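Sunday, July 23, 2023

Clistley account, paid social and search. Picked up the audience split where we left it. The old setup had one broad segment carrying all the spend, with retargeting bolted on top. Split it into site visitors, past buyers and a lookalike built from the Badawi export (4,000 rows after dedupe). Frequency cap set at 7 per week on all three. Tracking template checked against Cistonow - the campaign parameter was being dropped on mobile redirects, now fixed on the staging link only.

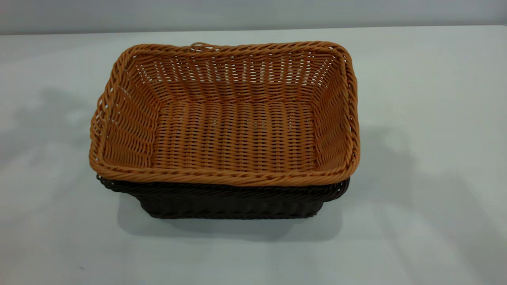 Mobile landing page for the Estalar storage range is next. The current hero is a wide banner that crops badly in portrait, and the product title wraps to three lines. Ad variant A will use a plain product shot, tan basket nested in the dark brown one, white tabletop, no text overlay. Variant B is the existing lifestyle video cut with captions. Alt text for A: "Tan woven basket stacked inside a dark brown one." Do not write "rattan" in the copy until the material is confirmed by the client.

Budget: 100 per day per variant, 200 total. No bid changes during the learning phase. Conversion window stays at the default so the numbers line up with the December test.

Open: push redirect fix to live. Ask Badawi whether the export includes opt-outs. Recheck page load on a slow connection - last run was on office wifi and is no use.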